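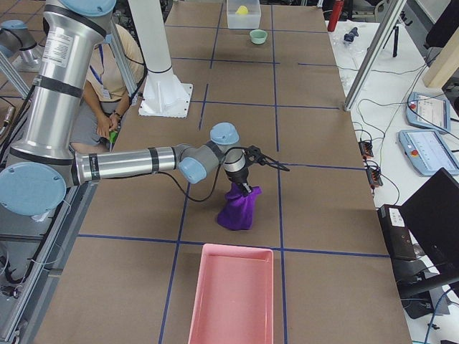 Section 5 covers recording a demonstration by remote control on the Koubek two-arm cell. Finish the set-up in Section 4 before you start. Cloth tasks need more care than rigid parts, as the hanging part keeps moving after the arm stops. With the purple cloth clamped at its top and the lower folds still resting on the table, pause and let it settle before the next move. Use the blue tape lines to judge where it will land.

### 5.1 Record a demonstration

1. Place the tray at the near end of the table.
2. Lay the cloth on the table, clear of the tray.
3. Set the arm speed to 40 percent.
4. Start the recording and note the take number.
5. Lower the open gripper over the cloth, close it and lift slowly.
6. Carry out the task, then open the gripper and raise the arm.
7. Stop the recording.

**Caution:** Keep hands off the table while either arm is enabled. Keep the stop button on the pendant within reach.

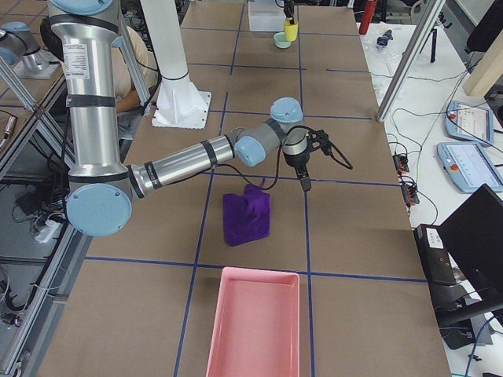
*Section text: Elfriede Hämmerli, Stetau. Revised August.*

### 5.2 Check the take

1. Play back the take at normal speed.
2. Delete it if the cloth slipped or the arm hit a joint limit.
3. Record 17 good takes per task - start the cloth in a different cell each time.

**Note:** If error 1249 appears, the hand controller has lost its link. Stop the arm, reconnect the controller and record the take again from step 1.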